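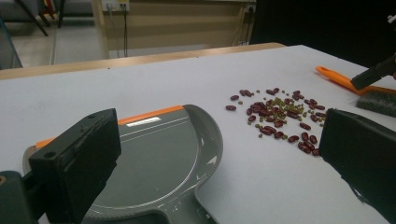
手先カメラの1コマ。白い天板の上に金時豆っぽい赤い豆と緑豆、左にちりとり、右上にオレンジの柄のブラシ。

豆の掃き集めで、赤い豆は取れるのに緑豆だけ残る。知覚側と方策側のどちらを直すべきか

投稿者:mame_haki
2020年5月

手持ちグリッパーで集めたデモから模倣学習で方策を作り、机の上の豆をブラシでちりとりに掃き入れる作業をやらせています。デモは80本、方策への入力は手先カメラのRGB画像と手先の相対姿勢で、深度は使っていません。学習時の画像は224×224に縮小しています。

困っているのは終わり方です。赤い豆の塊はだいたい掃き込めるのに、緑豆が机に散ったまま方策が動きを止めます。止まるというより、ブラシを少し浮かせた姿勢で小さく往復するだけになります。手で最初の位置に戻してやると、また掃き始めることもあります。

試したことは次のとおりです。

・学習のエポック数を倍にした。訓練データの損失は下がったが、実機の動きは変わらず。
・画像の色相のランダム変換を強くした。むしろ悪化。赤い豆の塊に向かわないことも出てきた。
・行動チャンクの長さを16から8にした。往復の幅が小さくなっただけ。
・緑豆だけを撒いて実行した。最初のひと掃きすら始めないことが多い。

残った豆を検出するモデルを別に用意して、豆が残っていたら掃く動作をもう一度呼ぶ、という構成も考えています。ただ、できれば1つの方策のままで済ませたいです。どこから疑うのがよいでしょうか。

制御周期は10Hz、推論は手元のGPUで1回60ミリ秒前後です。ハンドアイの校正はやり直したばかりで、ブラシの毛先の高さも確認済みです。

----

Floarea Buzatu

まず、縮小後の画像を保存して、人の目で見てください。元の解像度のカメラ画像ではなく、ネットワークに入る直前のテンソルを画像に戻したものです。前処理の途中でランダムクロップや正規化が入っているなら、それも全部通した後のものにします。

緑豆は小さくて色も淡いので、白い天板の上で224まで縮めると1粒が数ピクセルになるはずです。補間の方法によっては天板の色に溶けます。赤い豆は色が濃く、形も大きいので残ります。緑豆だけ撒くと掃き始めないという結果は、これでかなり説明がつきます。色相変換を強くして悪化したのも同じ筋で、方策は「濃い赤の領域」を手がかりに塊の位置を決めているのだと思います。その手がかりを崩したぶん下手になった、ということです。

確認の手順としては次の順を勧めます。

1. デモの終盤、赤い豆がほぼなくなった時点のフレームを抜き出し、前処理後の画像で緑豆が見分けられるか見る。見分けられなければ、方策をいくら学習させても無駄です。
2. 見分けられる場合は、同じフレームから緑豆を塗りつぶした画像を作り、元の画像と両方を方策に入れて、出てくる行動列の差を取る。差がほとんどなければ、見えてはいるが使っていない。差が出るなら、知覚より終盤のデータ不足を疑う。
3. 画像の上部を切ってみる。載せてもらった画像だと、天板の向こうの椅子の脚や壁のコンセントまで入っています。作業に関係のない領域にピクセルを使うより、天板の部分だけ切り出してから縮小したほうが、同じ224でも豆1粒に使えるピクセルが増えます。

切り出しは固定の矩形で構いません。手先カメラなので姿勢によって天板の写る範囲が変わりますが、掃く作業なら手先の傾きはそれほど大きく動かないはずです。私は似た作業(米粒を寄せる作業)で上側を切って、入力を320にしました。推論時間は伸びましたが、10Hzには収まっています。

2番で差が出た場合の話も書いておきます。80本のデモのうち、終盤の「散った粒を拾いにいく掃き」が何フレームあるか調べてください。デモの大半が、大きな塊を寄せる動きに時間を使っているはずです。終盤は短いうえに、人によって掃く順番が違います。右から寄せる人と奥から寄せる人が混ざっていると、分布が割れて、方策が中間で迷うような小さな往復が出やすくなります。損失が下がっても動きが変わらないのはこの場合によくあります。

対策は、少量から始めるデモを足すことです。最初から緑豆を9粒とか、赤い豆を5粒とか、その程度だけ撒いた状態で録る。全体を通したデモを同じ本数足すより効きます。掃く順番も、録る人の間で決めておいてください。

検出器を別に立てて再呼び出しする構成は、悪くはないですが後回しでよいと思います。再呼び出ししたところで、方策が緑豆を見ていないなら同じ場所で同じ往復をします。

----

getico_user

うちはGeticoのアームで似たことをしていましたが、ブラシが浮くのは高さ方向の制御の問題でした。位置制御のままだと机の高さが少しずれただけで毛先が届かなくなります。インピーダンス制御にして、下向きに軽く押し付けるようにしたら直りました。まず制御側を見たほうがいいと思います。

緑豆は丸いので、毛の下を転がって抜けることもあります。

----

mame_haki(投稿者)

ありがとうございます。先に制御側だけ確認しました。往復しているときの指令値をログで見たところ、指令そのものが高い位置になっていて、追従誤差はほぼありません。なので今回の浮きは方策の出力だと思います。押し付けの制御は、別件として試します。

前処理後の画像も出してみました。Floareaさんの言うとおりで、赤い豆は形まで分かりますが、緑豆はところどころ薄い染みのようになっていて、天板の照り返しと区別がつかない粒が多いです。縮小の補間が最近傍になっていました。データ変換のスクリプトを前の担当から引き継いだままで、そこは見ていませんでした。

上側の切り出しと、補間を面積平均に変えたもので学習し直しています。結果が出たら追記します。

----

Floarea Buzatu

最近傍なら粒ごと消えるフレームもあるはずです。フレームごとに点いたり消えたりするので、学習には一番よくない状態です。

補間を変えるときは、学習側だけでなく推論側のコードも同じ関数を呼んでいるか確認してください。学習はPILで縮小、推論はOpenCVで縮小、という組み合わせをよく見ますが、同じ名前の補間でも出力が違います。前処理を1つのモジュールにまとめて、両方から読み込むのが確実です。テストとして、保存済みの生画像を1枚決めて両方の経路に通し、配列の差が0になることを確かめるだけでも防げます。

----

mame_haki(投稿者)

追記です。学習と推論で縮小の関数が別でした。指摘の組み合わせそのままです。統一したうえで学習し直し、同じ条件で19回試しました。緑豆だけを撒いた場合でも、掃き始めないことはなくなりました。混ぜて撒いた場合は、終盤の往復がまだ出ることがあります。行動列の差は今度ははっきり出るので、残りはデモの問題と見て、少量から始めるデモを録り足します。

切り出しの上端は、ブラシの毛が写る位置より上に取りました。最初に攻めすぎてブラシが半分消え、掃く向きがおかしくなったので、同じことをする人は注意してください。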